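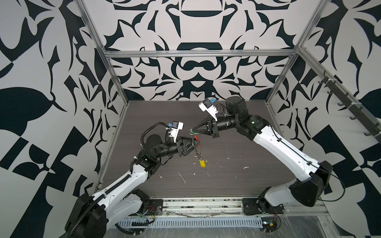

*Fig. 1. Metal ring with a red tab, and a yellow tag hanging below it.*

# Keys on a Ring: What Makes a Keyring Easy to Sort?

Group report by Hường Ung, Euan MacLeish and Mhairi Kerr

We picked keyrings because all three of us carry one and all three of us complain about it! Everybody handles keys, yet we found very little written on how to lay out a ring so the right key comes to hand first.

## Background

Split rings are great little objects. The wire overlaps itself, so a key has to travel along the coil before it is fully on, and that same overlap is what stops it from sliding off again. Our teacher, Kenneth Aitken, lent us a bunch he has been adding to since 2018, and it gave us plenty to argue over.
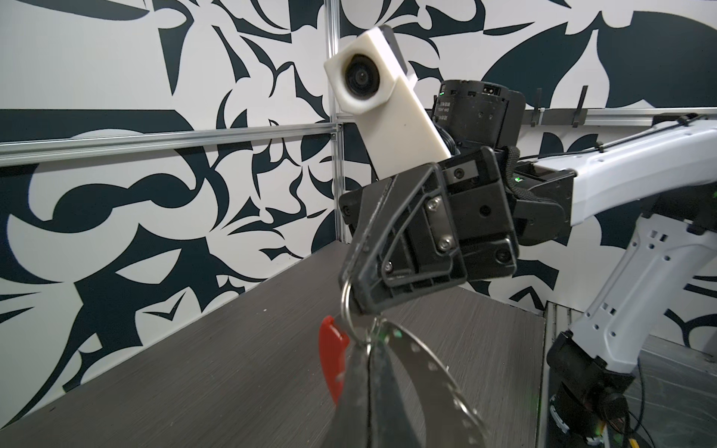 The stiffness of the ring matters a lot too. A stiff one holds well but is hard on the fingernails, and Mhairi went through two nails before we switched to prying the coil open with a coin (highly recommended). Bulky items should go on last, next to each other, so they don't split the keys into two groups.

## Color and tags

Color was our favorite part. A key with a colored head can be picked out before you read anything, and a bright tag does the same job for a plain metal key. We wrote six layouts on cards and asked classmates to rank them. The layout with one colored key beside one tag came out first, and we were thrilled, as it was Euan's guess from the start.

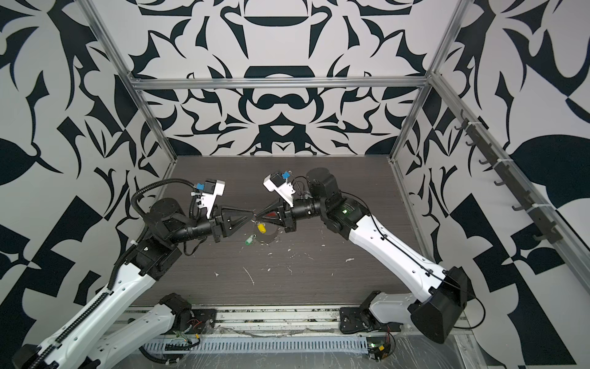 **Should every key get its own color?**

Only the ones you use daily. With too many colors you have to remember a code, and our classmates liked the simple layouts better.

## Next steps

In October we want to try cords of different lengths between ring and tag. Harvey Zacharias has offered us a drawer of old locks, so we can test with real doors in mind.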